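T-shirt folding

T-shirt folding is the practice of arranging a T-shirt into a compact, regular shape for storage, travel, display or sale. It is one of the most common tasks in household laundry and is also done in bulk in stores, print shops and laundries. The methods in use differ mainly in the number of folds, the size of the finished shape and whether the shirt is meant to lie flat or stand on edge.

We use cookies to improve your reading experience. By continuing to use this site you accept our cookie policy. Accept | Manage settings

Fabric and construction

Most T-shirts are made of cotton jersey, a single-knit fabric with a smooth face and a slightly looped back. Jersey stretches more across its width than along its length, and cut edges tend to curl. Both traits affect folding. A sleeve or hem pulled too hard will stretch out of line, and the finished fold will have one corner longer than the others.

Shirts with a printed chest are stiffer in the printed area than elsewhere. A fold line that crosses thick ink may spring back open, and if the shirt is stored under weight for a long time the ink can crack along the line. For this reason many folding methods keep the print on a flat panel of the finished shape.

Surface and preparation
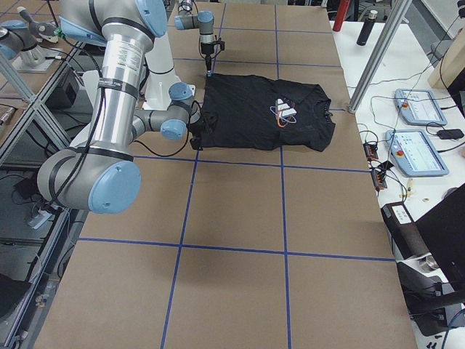 Folding is easiest on a firm, level surface at about waist height that is larger than the shirt in every direction. Beds are widely used at home but are too soft to give a sharp edge. In shops the table is often covered with paper, which keeps lint and dust off the goods and can be replaced when it gets dirty. Some tables are also marked with guide lines. On brown kraft paper, a grid of dark blue tape gives large rectangles, and a shirt can be laid inside one of them with its lower edge just above a line, so that a crooked hem is easy to spot. A dark garment such as a black shirt stands out well against the paper. The shirt is then smoothed from the collar outward, and any rumpled end is drawn flat before the first fold is made.

Shirts are best folded soon after drying. If they are left in a pile, the creases they pick up there have to be smoothed out by hand or with an iron.

Common methods

The side fold, sometimes called the store fold, starts with the shirt face down. One side is brought in toward the center so that the fold runs from the middle of the shoulder to the hem, and the sleeve is turned back on itself. The other side is folded in to match. The hem is then brought up to the collar, in one fold or two, and the shirt is turned over.

The file fold begins the same way, but the long strip is folded in 3 to make a small block that stands upright in a drawer. It allows every shirt in the drawer to be seen at once.

The half fold is the quickest. The shirt is folded lengthwise so the sleeves meet, the sleeves are turned in, and the body is folded in half. The print ends up with a crease down its center.

Rolling is used mostly for travel. The shirt is folded lengthwise and rolled from the collar down, or from the hem up if the hem has been turned out to make a cuff that holds the roll closed.

Folding boards

A folding board is a hinged panel, or a plain sheet, used to make every shirt the same width. The Widwood board, a flat sheet with rounded corners, is placed on the back of the shirt just below the collar and pulled out after the sides are folded in. The Thampi board has hinged flaps that turn the fabric over along with them. Boards save little time on a single shirt but give even stacks, which matters on a shelf.

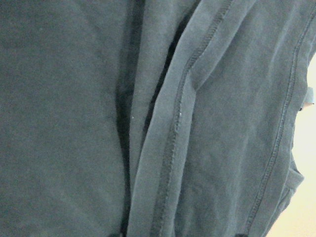 Faults and correction

The most frequent fault is a hidden bunch between layers, usually caused by a sleeve that was not laid flat before the side was folded over it. It leaves a ridge in the finished shape and makes a stack lean. Pressing on the ridge does not remove it, and the shirt has to be opened to the step before the sleeve and folded again.

Uneven width comes from side folds that are not parallel. Loose folds come from air trapped in the cloth, and can be improved by running the flat of the hand from the center to the edges after each step.

Commercial folding

Theano Chrysikopoulos, who managed the finishing room at the print shop Corumora, described the shop's practice in a trade handbook. A table there handled nearly 600 shirts in a shift, and orders of 1,000 or more were split between tables by size. Folded shirts were stacked in piles of 40, with the direction of the collars reversed halfway up the pile - the collar side is thicker, and a pile stacked all one way slides over.

Storage

Shelved stacks are usually kept low, as the bottom shirts in a tall stack are hard to reach without disturbing the rest. Heavy shirts go at the bottom. In drawers, upright shirts need to be packed closely enough to hold each other up - a divider or a small box can fill the gap when the drawer is partly empty.

See also: Folding board; Ironing; Jersey (fabric); Laundry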